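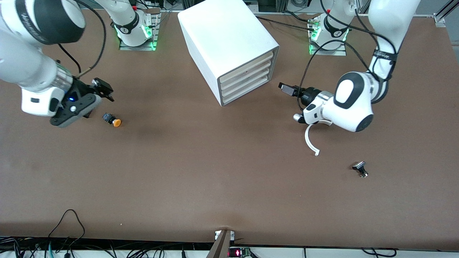
Slide 2: The little drawer cabinet

Let this one stay up while people find their seats again after coffee. Then say hello properly, thank Noémie Bélanger for lending me her slot on Friday (she swapped so I could catch my train, bless her), and start with the cabinet. White box, rounded edges, four beige drawers stacked one on top of the other. I do love a small drawer cabinet, and I suspect half the room has one at home with dead batteries in it.

Ask for a show of hands: who has a drawer at home they can't open without a fight? Wait for the laughs. Tell the Rulholm story here, the one about my aunt's sewing drawer and the 160 buttons, but keep it short this time! In April it ran to 9 minutes and I had to skip the labels altogether.

Main point: shallow drawers are kind to you. Look at the fronts, each one a shallow tray with a rounded lip. In a shallow drawer things lie side by side, and you can find your scissors without lifting out the tape, the string and last year's birthday candles. Deep drawers are for sweaters and saucepans.

Then the bit about where it stands. A cabinet turned at an angle on a big brown tabletop is a different thing from one pushed flat against a wall, and I'd like people to try both when they get home. Stand where you usually work, reach out, and turn the cabinet until the drawers come toward you. Leave plenty of bare table in front, too, so there's somewhere to put down whatever you take out.

Somebody will ask which drawer should hold what. My answer, for what it's worth: daily things in the top, paper and envelopes next, spare bits after that, and the bottom one left empty for as long as you can stand it. I managed 18 days.

Pause for water. Seven minutes gone by now, with luck. Next slide is labels, and the handouts are in the Zerkard folder by the door.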